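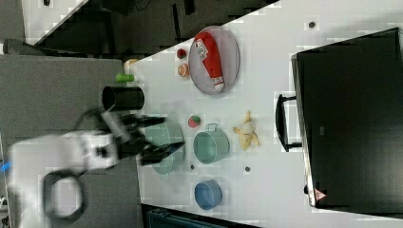

Banana, strawberry, two cups and the ketchup on its plate.

Blog > Play things > Do we need all this?

I have been suspicious of toy kitchens for years. My friend Loan La swears by them. She says they teach sorting, sharing, setting a table and, if you let her go on, most of arithmetic. I think they mainly teach you where the strawberries roll to.

So I went in with my arms folded. The pretend food was out on a white table, with plates and cups in those dusty greens and pinks that every toy seems to come in now. When did that happen? Mine were orange and brown and looked like the real kitchen, which was also orange and brown.

The banana bothers me most. It comes already peeled, with the skin spread out like a starfish, and I can't see what a child is supposed to do with it next. Peeling is the good part of a banana!

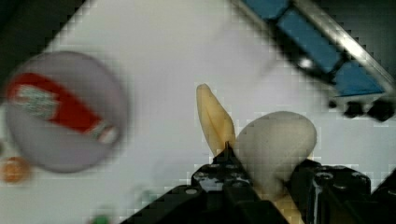
Loan's answer was that children don't care, they'll serve it on a plate and charge you 8 dollars. Fair enough. I still say a toy that has done the interesting bit for you is a strange thing to pay for.

The ketchup I'll give her. Every child I have ever fed would put ketchup first, give it a plate of its own and leave the rest for later. Whoever thought of including it has met a four-year-old.

Then there are the pots, the slotted spatula and the colander. I had no quarrel with the colander until I started wondering what it was meant to drain. Hannelore Wegener has one much like it in her real kitchen and says she uses it twice a year.
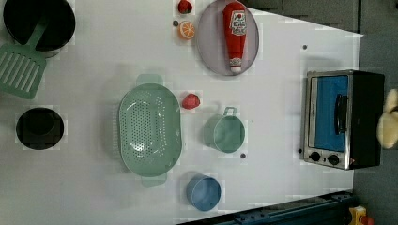
The colander, with pots to the left and one strawberry left of the plate and another just right of the colander.

Would I buy a set? Ask me again in September, when my niece turns three. I might get the cups and skip the banana.

Recent posts
Wooden puzzles and the missing piece
Hậu Vi on secondhand toys
Is a play tent worth the floor space?
The great sticker argument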